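Section 4: Heating and hot water at Restwood

Okay, this is the longest section in the guide, so get comfortable. Restwood is an old house with a newish heating system squeezed into it, and the two get along fine as long as you let them take their time. I've lived with this setup through plenty of cold snaps and I've pushed all the wrong buttons already, so you don't have to.

If you only read one thing: leave the system in AUTO, set it to 69 and walk away. The rest is for when you want to change something, or when the screen says something you don't like.

4.1 What's where

The thermostat is the white Willems unit in the hallway, next to the coat hooks. It has a dial and two buttons (the left one is MODE, the right one is OK).

The water heater is a Holton tank in the closet off the kitchen. Same closet as the mop. The door sticks in humid weather - lift the knob a little as you pull.

The furnace is down in the basement. You shouldn't need to go near it except for the filter, which I get to in 4.5.

4.2 Waking up the thermostat

When the house has been sitting empty I leave it in AWAY mode, so it'll feel chilly when you come in. Do this first, before you unload the car, and the place will be pleasant by the time you've found the coffee.

1. Turn the dial a click in either direction. The screen lights up.
2. Press MODE until you see AUTO. It goes past HEAT, COOL and FAN on the way, and if you overshoot just keep pressing, it comes back around.
3. Press OK. The word AUTO stops blinking.
4. Turn the dial to the temperature you want. I like 69 during the day.
5. Press OK again. If you skip this, the screen goes dark and it forgets everything you just did. Yes, I've complained to Willems. They were very polite.
6. Wait for the little flame or snowflake to show up in the corner. It can take a few minutes.

Note: Cranking the dial way up doesn't heat the house any faster. It only means you'll be opening windows later on.

Note: The schedule lowers the heat at night all by itself. If you're up late and want it warm, press OK twice quickly and HOLD appears. Press OK twice again to let the schedule take over.

4.3 Balancing the rooms

The upstairs and the downstairs share one thermostat, which means the floor vents have to do the fine tuning. Every vent has a small lever along one side. Lever toward the wall is open, lever toward the room is shut, and anywhere in between works too.

1. Start with all the vents open. Run the heat for a full 60 minutes before you judge anything.
2. Walk through the rooms and notice which ones feel stuffy. It's nearly always the front bedroom.
3. Close the vent in the stuffy room by half.
4. Give it another hour, then check again. Small moves, please! I once closed four vents in one go and the kitchen turned into a sauna.
5. Once you're happy, leave it alone. I stuck a dot of blue tape on each vent where I like the lever to sit, so you can always go back to my settings.

Caution: Don't shut more than two vents completely. The furnace needs somewhere to send all that air, and when it can't, it gets hot and switches itself off.

The bedrooms run a touch cooler than the living room, and I've left them that way on purpose because I sleep better in a cool room. If you don't, open the bedroom vents all the way before you start messing with the thermostat. Keep bags and blankets off the vents too, they block a surprising amount of air.

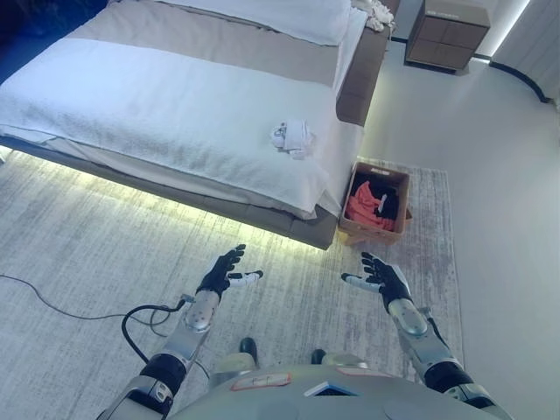

White blanket with the taupe runner across it.

For extra warmth at night there are spare blankets on the top shelf of the hall closet. The wool one is scratchy but it's the warmest thing in the house, so put it over something softer. I'd ask you not to run a space heater upstairs. The wiring up there is older than I am, and the breaker will let you know how it feels about it.

4.4 Hot water

The Holton tank is a decent size, enough for two long showers back to back, or three if people are considerate. After that you'll want to give it a break to catch up.

The knob on the front has three marks: VACATION, NORMAL and HOT. It should be on NORMAL while you're here.

1. Open the closet and look at the knob. If it's on VACATION, turn it to NORMAL. You'll hear a click and then a soft whoosh.
2. Look through the tiny window near the bottom. A steady blue glow means the burner is lit.
3. Wait an hour before the first shower (or don't, and have a bracing one).
4. On your last morning, turn the knob back to VACATION.

Caution: Please leave HOT alone. The water comes out of the kitchen faucet hot enough to scald, and that tap is at just the right height for kids.

Caution: If you smell gas, don't try to relight anything and don't touch the light switches. Get everybody out, leave the front door open behind you and call the gas company from the yard. Their number is on the inside cover of this guide.

Note: The upstairs shower takes a while to warm up. The pipe runs the whole length of the house before it gets there. Run the sink next to it at the same time and you'll speed things up a bit.

4.5 The filter

You only need this part if you're staying for a month or more, or if the screen says FILTER.

1. Set the thermostat to OFF and press OK.
2. Go down to the basement. The light is a pull string at the bottom of the stairs, so bring a flashlight.
3. Find the narrow slot on the left side of the furnace and slide out the old filter. Hold it level, it sheds.
4. Slide in a new one from the shelf behind you. The arrow on the edge points toward the furnace.
5. Back upstairs, set the thermostat to AUTO, press OK, then hold MODE down until FILTER disappears.

I buy the filters at the hardware store in Putitance, and there ought to be a couple left on the shelf. If you use the last one, leave me a note on the fridge.

4.6 When something's off

The screen is blank. Pop the cover off (it pulls straight toward you) and change the two AA batteries. Spares are in the kitchen drawer with the takeout menus.

The screen says WAIT. It's protecting itself after a power blip. Leave it for five minutes and it'll clear.

The heat is on but the air feels cool. Check for FAN on the screen. You've probably gone past AUTO, so head back to 4.2.

There's a banging noise first thing in the morning. It's the ducts warming up, and it stops once they're warm. October is the worst for it, when the nights turn cold and the days don't.

There's water on the floor by the tank. A few drops under the little copper pipe are fine and a towel will handle it. For anything more than that, turn the red handle above the tank a quarter turn so it sits crosswise to the pipe, then call me.

The next section covers the wood stove, which has its own opinions about everything. Read it before you light it, please, and open the damper first.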